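Cuto Tracking and Replay — Frequently Asked Questions

Last updated: Friday, February 6, 2026

What does Cuto do?
Cuto converts recordings from hand-held grippers into paths that a robot arm can follow. It is maintained by the Grusotis software group.

How is the position of each gripper found?
The tracker looks for the printed markers and solves for each hand separately.

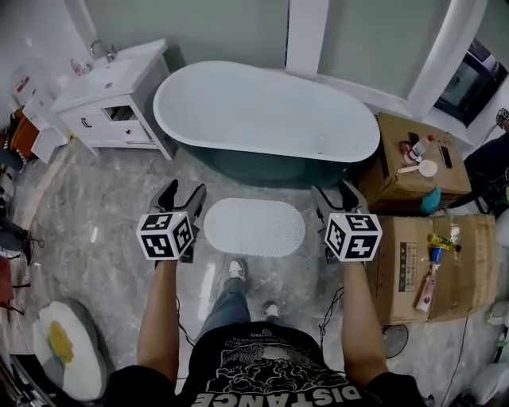

Tracking settings are stored per room and should be reviewed before a new set is processed. Glossy tiles and white fittings may require a lower exposure value. Each gripper carries a white cube with black square markers, and the left and right cubes must be assigned different marker numbers in the settings file.

How long may a recording be?
The limit is 3000 poses per hand. Longer files are split on import — no poses are lost.

Whom should I contact about failed imports?
Please write to Yến Lâm or Harish Maurya, quoting error 588 where it appears.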